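From: Sayaka Hoshino
To: kitchen-list
Date: March 11, 2020
Subject: Re: Replacing the bowls before the September suppers

Saeed Ahmadpour wrote:

> I've been through the Skilloneo catalog and I think we should go
> with their nesting set for the Kistthorpe hall kitchen. They say the
> steel is thicker, it "never stains," and it keeps dough at an even
> temperature. The whole order comes to 3,385 with the lids. Van Wyk
> is cheaper but they don't make any claims about heat at all. Can we
> settle this on the list so I can put the order in?

Saeed, thanks for doing the legwork, but I'm not sold.

Start with the temperature business. A thin steel bowl takes on the temperature of whatever is near it, and a slightly thicker one does the same thing a little later. If you want dough kept even, put it in a crock or wrap the bowl in a towel. I'd like to see the test behind that line in the catalog. I wrote to Skilloneo and got back a PDF with a sunset on the cover and no test in it.

"Never stains" I believe even less. Leave salty water sitting in any stainless bowl over a weekend and then tell me about never. We had the same promise from Jistar on the stockpots, and two of those have pitted bottoms now.

I'm also wary of the lids. They add 138 to the bill, and in my experience lids go to a cupboard and live there. A dinner plate covers a bowl perfectly well.

Plain steel mixing bowls:

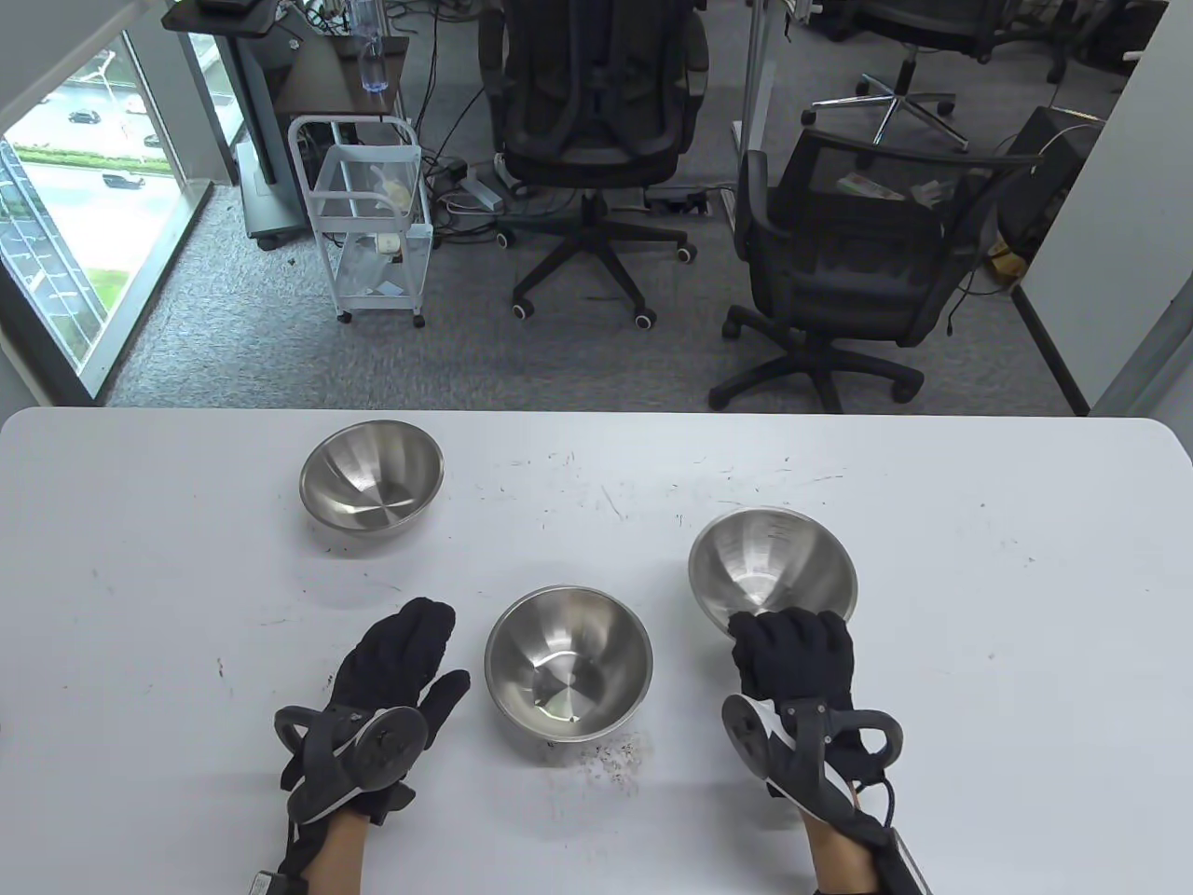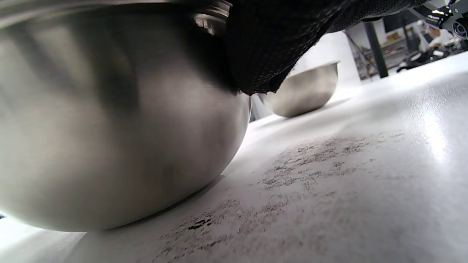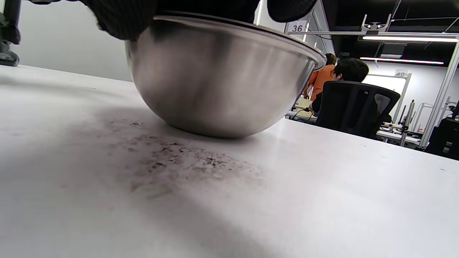
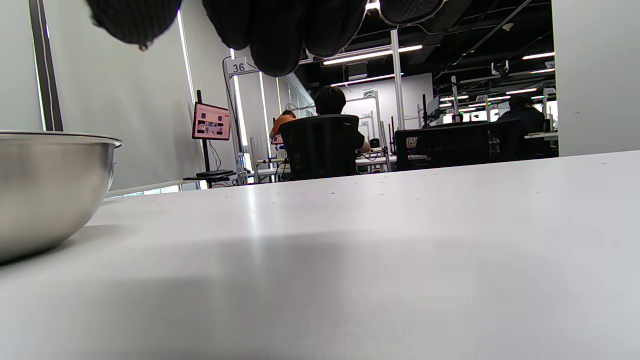 WHAT I'D ASK BEFORE WE BUY ANYTHING

1. Is the rim rolled all the way closed? An open roll holds water and old batter, and you can't get a brush in there.

2. Does the base sit flat? Skilloneo's drawing doesn't show the base. I'd want to whisk in one of these before we own a stack of them.

3. What's the actual thickness, in numbers? "Thicker" than what?

4. Can we buy singles? The small bowls in a nesting set are too small for us. We make slaw for 101 people and nobody is doing that in a cereal bowl.

5. Who pays the return freight if they turn up dented? Van Wyk puts that in writing. I couldn't find a word on it from the others.

My own vote is six large bowls from Van Wyk, no lids, and keep the total under 2,000. If somebody has used the Skilloneo ones for a year or more and still likes them, I'll listen — but I mean used them, daily, with a metal whisk.

Please hold the order until people have had a chance to reply. And Saeed, could you post the Van Wyk price sheet? My copy is missing the second page.

Sayaka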